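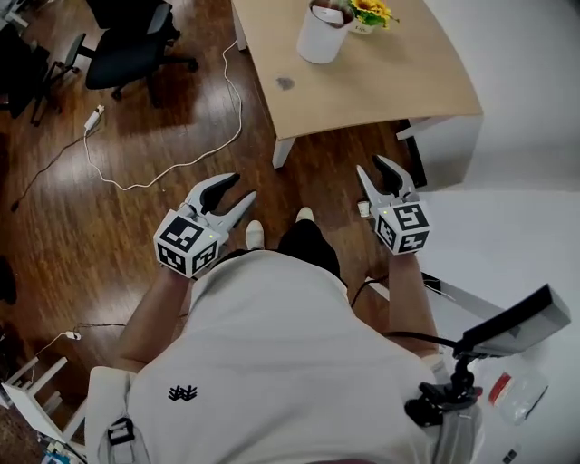
Figure 4.1. Overhead view of an operator with two hand-held grippers in front of a table. Each gripper body carries square fiducial markers.

4. Learning from hand-held demonstrations

4.1 Setup
In the Stalbridge protocol the operator holds one gripper in each hand and performs the task directly. No arm is teleoperated. The policy is trained on the recorded gripper poses, the jaw openings and the images, and is transferred afterward to a two-arm platform with matching jaws.

4.2 Pose recovery
Let T_h be the pose of the head camera in the table frame and T_g the pose of a gripper in the head camera frame. The gripper pose in the table frame is the product T_h T_g. T_g is estimated from the marker corners by solving a perspective-n-point problem. Markers on several faces of the cube keep at least one face in view through most wrist rotations – the usual failure is occlusion by the forearm or by the other gripper.

Short gaps are filled by interpolation. A gap longer than 16 frames ends the segment.

4.3 Result
Babaei and Heydari recorded 1,023 demonstrations of a cup-moving task, of which 1,000 passed the gap test. A policy trained on 400 of these came within two percentage points of the policy trained on the full set. Most of the remaining errors were late jaw closures. Karimi attributes them to a timing offset between the jaw signal and the images; see section 4.5.

4.4 Exercises
(a) Derive the error in the gripper position caused by a small rotation error in T_h. How does it grow with reach?
(b) The relative pose of the two grippers does not depend on T_h. Show this, and state when a policy can use it alone.

Reading: Akbari and Tabrizi, course notes, chapter 3.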